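Notebook, bench 2, March 21, 2025

Open day at Dodon. I write this the same evening, while I still remember the order of the things. Please correct my English where it disturbs you, but leave the numbers alone.

We brought the dish cell this time and left the sorting cell at home. The reason is simple: at the February rehearsal the sorting cell needed a long restart each time a visitor leaned on the table, and the dish cell does not care so much. Also people understand dishes. They do not need to read a poster first.

Setup as on the Molteck bench: one arm, wrist camera on, black fingers with the ridged pads, table with the teal tray and the yellow dish. Speed limited to 200 mm/s for all motions, also the free ones. At home we run 700, but with visitors near the rope I did not want it, and the safety person of the house did not want it either. The grip force limit was set to 20 N. I wrote it on tape and put the tape on the controller, so that the afternoon shift would not change it without thinking.

The morning group was mostly school classes. We showed first the approach to the rim, because it is the part where I am still not satisfied. The fingers must come down with one on each side of the rim, and from the wrist view the inner finger covers a part of what we want to measure.
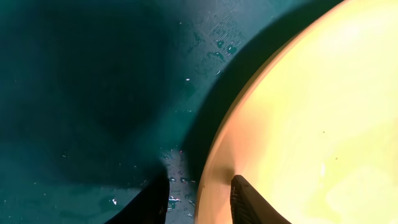 *Rim approach, wrist view. Inner finger at the yellow side, outer finger over the teal.*

The drops on the teal surface are a question for the vision part. Each drop has its own small glint, and the edge finder likes small glints too much. I had set the threshold at home under the ceiling lamps, and the light in the Dodon hall is harder. The shadow which follows the rim is sharp there, and two times in the morning the finder took the edge of the shadow and not the edge of the dish. The arm then stopped by itself with the message "rim not confirmed". I explained to the visitors that this is the correct behavior, and one teacher was very pleased with that, more than with the successful runs.

For next time:

- take the threshold from the hall, with the hall lamps, before the doors open
- check if the rim finder can ignore spots under a certain size (the Rukuno filter has this option, I did not try it)
- a matte surface under the dish would help, but then we must explain a different table to the people who saw the old one

Between the groups I moved the arm by hand over the tray and looked at the view without any overlay. I should do this more often. With the overlay on, I look only at the colored lines and I forget to look at the picture.

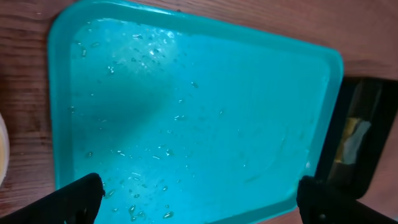
Photo: wrist camera, dish cell, Dodon open day. Free to use inside Molteck.

Most of the drops are on the left and along the middle, and the right half of the floor is nearly clear. Over the left part there is also a wide soft shadow, and higher up a place with strong glare. So in one tray we have wet in shadow, wet in glare, and almost clean. For the wetness map it is a very good test, and I want to keep this view as a reference. The map as it is now calls the glare "wet" with full confidence. It also calls some drops in the shadow "dry". Both are wrong in a way that is easy to see for a person, and a boy in the second group saw it on the monitor before I did.

I told the visitors that the map is work in progress. Maybe next time we do not show it on the big monitor at all, or we show it with a line of text beside. I am not sure. Some of the best questions came from this error.

Questions from the public which I want to remember:

"How does it know that the dish is clean?" It does not know. It follows the planned path, and after this we look. I think we should say this more directly on the poster, because the present text of the poster can be understood differently.

"Can it break the dish?" With the force limit, it should stop before. I did not offer a demonstration.

"Why is it so slow?" Asked by every group. I showed them the tape on the controller.

The afternoon was the sponge part. The sponge is the normal two-layer kind, yellow foam and green scouring pad. We hold it at the narrow end, so it opens like a fan and the broad side works against the dish.
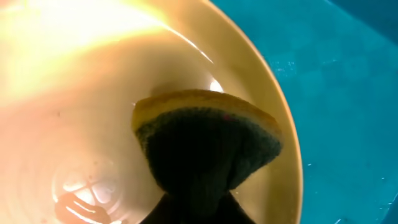
*Page last changed: same evening, after the comments from the Sibiya colleagues.*

What I like in this grip: the sponge is squeezed strongly only at the neck, and the free part can follow the curve of the side wall. What I do not like: in the wrist view the black fingers and the dark part of the pad become one shape. The segmentation cannot say where the gripper ends. In the log of the afternoon the contact point jumps, and I believe this is the cause, but I have to look at the log properly before I write it as a fact.

The other point is again the light. The dish is glossy and there is a large white glare over the upper left of it, and smaller reflections lower. The exposure was left on automatic. The colleagues from Sibiya propose to fix it and accept a darker picture. I will try with 300 in the gain field, which was their value for a similar glossy part, and compare.

One small thing on the procedure. The water cup for refilling should stand outside the reach of the arm, on the visitor side of the controller, and we should write this in the checklist. Today I had to pause the program for each refill, and the restart asks for the confirmation two times.

Open points:

- threshold in hall light (me)
- wetness map: mask for glare, and a second look at the shadow case
- lighter finger pads, or a colored stripe near the tip, so the pad and the gripper can be separated
- poster text, the sentence on "clean"
- return the long extension cable to Dodon, it is still in our box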